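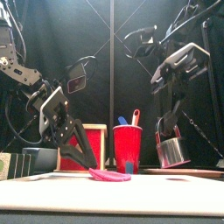

February 8, 2021

I finally cancelled my landline last week. The phone company had been charging me 21 pounds a month for it, and apart from my mother and people selling loft insulation, I can't think who used the number.

I wanted to keep the number, though, so I moved it to an internet phone service called Vostus. Timo Görtz had used them for his office and said the transfer was painless. Mine took 11 days. The first request was refused as the postcode on my old account was wrong – it still had the one from our previous flat. Once that was put right it went through overnight.

Calls now come in on an app on my mobile, and also on the old cordless phone, which plugs into a small adaptor behind the router. The adaptor was 30 pounds second-hand. Sound quality is fine on both. The app is slow to wake up if the mobile has been idle, so I miss the first couple of rings.

Two things to check before doing the same. If your broadband comes down the same line, don't cancel anything until you know what happens to it. I had moved to Vokgate in October, on a separate cable, so it didn't matter for me. And the phone stops working in a power cut unless the router has a battery behind it. Mine doesn't yet.

Voicemail arrives by email as a sound file. My mother's first one was four minutes long.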